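How to Sort a Drawer of Small Household Things
By Sheena Swanson
80 shares
11 comments

This method works for the kind of drawer that has batteries, spare bulbs, little bottles, game pieces and old kitchen timers all in together. It takes one table, two bins and something to time yourself with. A single drawer is enough for one session. If you have several, do them on separate evenings.

1. Clear the table and wipe it down. Move anything that normally lives there, such as mail or placemats, to another room.

2. Take the drawer out and set it on a chair next to the table. Lift things out by the handful and lay them on the tabletop with some space between them. Stand up whatever will stand. Lay round things like batteries on their sides where they can't roll off.

3. Set your time limit. I use 20 minutes for a kitchen drawer.
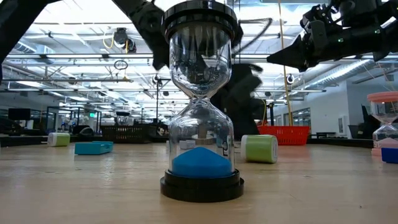
Working to a limit keeps you from stopping to read the label on every little bottle. Any timer will do, including the one on your stove. I like a sand timer because I can check it from across the room without picking it up. Bright sand is easiest to read, like the blue in the big one with the black ends, where it has all collected in the bottom bulb. When yours looks like that, stop and take a break even if you're in the middle of a group. Turn it over when you come back.

4. Put out two bins in different colors. One is for things going back in the drawer, the other is for things that belong somewhere else in the house. Place them at the far side of the table so the near side stays free for sorting. Keep a trash bag by your feet.

5. Start with whatever you have the most of. In our house it was batteries. Test them, put the good ones in a small box, and set the dead ones aside for drop-off. Our hardware store in Bremholm takes them, but check what yours accepts before you make the trip.

6. Do bottles and small containers next. Tighten each lid and check for leaks before it goes in a bin. Throw out dried-up glue.

7. Leave light bulbs for last and don't drop them in with heavier things. A bulb on a flat base can stand on the table until you've found a box for it.
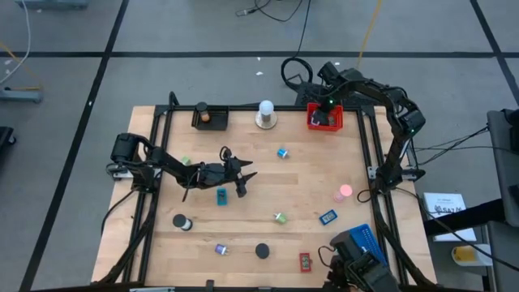 Black bin and red bin along the far edge, with a bulb-like object standing between them.

8. Carry the second bin around the house and put each thing where it goes. Do this the same day. My sister-in-law, Geum-ok Noh, left hers on the stairs until September.

9. Line the drawer with shelf paper, cut a little short so it lies flat. Put the first bin's contents back in groups, with the things you use most at the front. Jars should go in a deeper drawer or a basket on a shelf.
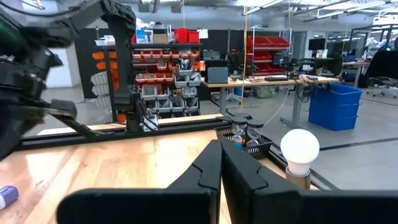
What should I do with small parts I can't identify?

Put them in one envelope, write the month on it, and keep it at the back of the drawer. If you haven't needed anything from it after a year, throw it out.

Share this page
11 comments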